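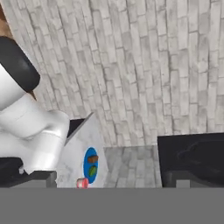 Notes from the Skoltenel open day, typed up on the train home so excuse the mess.

Got there at half past two, missed the welcome. Badge number 121. Long line for coffee, skipped it.

First stop the simulation corner, which I'd planned to walk past and ended up liking best. White arm, marble slab, blue plate with a brown block on it and something round and green (lime? I said lime, the kid next to me said melon). Red and white can beside it. All rendered, no real kitchen anywhere. Remzi Yurt runs this part. He says they did 800 simulated table clearings last month before letting a real arm near a dish. Asked him what it's worst at. Plates, he said, no hesitation. Cans are fine, cans have been fine for ages. A flat plate with food still on it is a different job.

Asked about price too. Got a smile.

Then over to the Buso stand, shelf stocking. Real hardware, real boxes. 7 boxes up in the time I ate a sandwich. One went in backwards and a guy in a vest turned it round by hand. Still, for a small shop at night, maybe.

Claeys had towel folding. Slow! 115 seconds for one towel, I timed it on my phone. Nice corners tho.

Amow was packing up by then, only got a leaflet.

So would I buy one for the house? Not this year. For teh back room at the store I'd think about the Buso one, if they sort out the backwards thing. Emailing them in January. Parking is free behind the hall if you go, enter from the canal side.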